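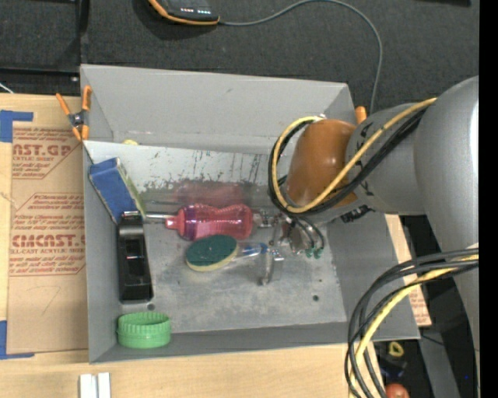
Stop clearing codes before you know what they mean

Quick one today, shop is backed up and I have a truck on the lift.

Had a guy in Vernon call me last month, says his check engine light came on, he bought a cheap reader, cleared it, light came back, cleared it again. Did this for all of September. By the time Mitiku Gudeta got it in his bay the converter was cooked. Started as a misfire. One coil. Would have been 70 bucks if he left the thing alone and read what it said.

My opinion, and I know some of you will write in. The clear button should be the last thing you touch. Most people touch it first.

When you clear, you don't just turn off a light. You lose the freeze frame. RPM, coolant temp, fuel trim, speed, all the stuff the computer saved at the moment it got unhappy. Gone. Readiness monitors gone too, so now you can't pass emissions until you drive it enough for them to run again. Then you bring it to me and want to know why I charge for diagnosis. Because you erased it!

Write it down first. Or take a picture of the screen with your phone. 5 seconds.

Second thing. A code is not a part. Lean code on bank 1 does not mean buy an oxygen sensor. Could be a split hose, could be a weak pump, dirty air meter, could be somebody left the oil cap loose. Quang Tôn at Zakell told me half the sensors that come back over his counter have nothing wrong with them. People guess, then want there money back.

Do you need a 400 dollar tool? No. I use a Lullov for most of the day and it's not fancy. Live data, freeze frame, pending codes, that's what I look at. Screen is slow and the cable is to short. Still reach for it before the big one. A 40 dollar reader is fine too if it shows freeze frame. If it only shows the number and a clear button, leave it on the shelf. That's a light switch.

Desta thinks I'm too hard on the cheap ones. Her point is that a person who reads any code at all is ahead of a person who puts tape over the light, and ok, fair, I've peeled off the tape. But she also had a customer clear an ABS code in the parking lot before coming in, and she drove that car all afternoon trying to get it back. So.

One exception. After the repair, clear it, drive it, check pending codes. Fine. That's what the button is for.

Somebody asked about the Alemneh wireless dongle, the one that goes with the phone app. Haven't had it long enough. Drops connection on older Fords, at least mine does. Will write it up when I get a free morning.

Back to the truck. If your light is flashing and not just on, don't drive it, call a tow.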